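Chapter 6

Comparing Grippers Fairly

By the end of this chapter you should be able to:
Write a test plan that two different grippers can both be run through
Pick test objects that tell you something about the fingers
Separate a gripper's faults from the faults of the camera, the controller and the person holding it
Read a results table with a healthy amount of doubt

6.1 Two good grippers, one bad comparison

Suppose you have two parallel-jaw grippers on your bench. The Clerent closes slowly and has wide, flat finger pads. The Sirer is quick, with narrow pads and a bit of give at the tips. You try the Clerent on a set of small parts one afternoon and get 67 clean picks out of 106 tries. The next week you try the Sirer on a different set of parts, with the lamp moved and a new operator, and it does much better. Which gripper should you buy?

You can't say, and that is what makes this subject so much fun. Almost everything changed between the two runs. The parts changed, the light changed, the hands changed. The fingers may have mattered a great deal or hardly at all, and there is no way to pull the answer out of those numbers now. You would have to go back to the bench (which is the best place to be anyway).

This chapter is about setting up the bench so that the answer is there when you go looking for it. Chapter 5 covered finger force and how to measure it. We will lean on that material in Section 6.4, so keep your notes close.

6.2 What counts as a pick

Before you run a single trial, write down what success means. Our rule through the rest of the book is the one used in the Quispe exercises: the object leaves the table, stays off it for a slow count of three, and is put down inside the marked zone without being dropped. A pick that slips and is caught again counts as a failure. So does a pick that drags a second object along.

You may want a softer rule for your own project, and that's fine. Scoring a slip as half a point works well with cloth and cord, where a clean grip is hard to define. Just settle it first. Rules written after the results come in have a funny way of favoring the gripper you already liked.

6.3 Choosing objects

Wooden blocks are where most people start, and nearly every gripper can lift a wooden block. Use a few to check that the equipment is working, then move on to the good stuff!

Flat, soft things are a great test of fingertips. A ring of cord lying on a table gives the pads very little height to close on, and it changes shape as soon as it is touched. Thick, blocky pads tend to meet the table before they meet the cord. Thin pads get underneath more easily but may let the cord twist out sideways.

Clear and tinted plastic is hard for a different reason. The fingers may do perfectly well with it while the camera struggles, because the table shows through the walls and the bright edges move whenever the viewpoint moves. An open box with dividers adds one more problem, which is where to put the second finger. Do you grip the outer wall, straddle a divider, or take the whole box across its width? Each choice needs a different opening, so record the opening along with the result.

6.4 One change at a time

A hand-held gripper with its own camera is a handy tool for early trials. You can swap fingers in a couple of minutes and try an approach angle just by moving your wrist. The price is that your wrist becomes part of the experiment. People learn fast, and trial 205 will be smoother than trial 1 no matter what is bolted to the handle.

The cure is to mix the order. Shuffle the two finger sets through the session so that each gets its share of early, clumsy tries and late, confident ones. Keep the lighting where it is, and keep the controller settings the same — closing speed above all. If you use the Flusow controller from the lab kit, save the settings under a new name before you begin and load them again after every finger swap.

Try it before you read on: place one soft object and one see-through object on a plain table, well apart. For each of them, sketch where you would put the two fingers and how wide they must open. Keep the sketch. We will return to it in Section 6.5, when we plan a full set of 222 trials.
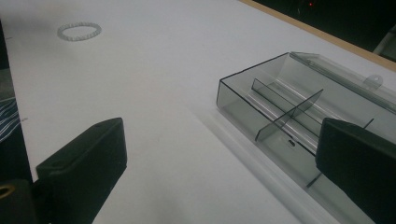
Figure 6.1 Gripper fingers open over a white table, with a cord-like ring and a tinted, divided plastic box.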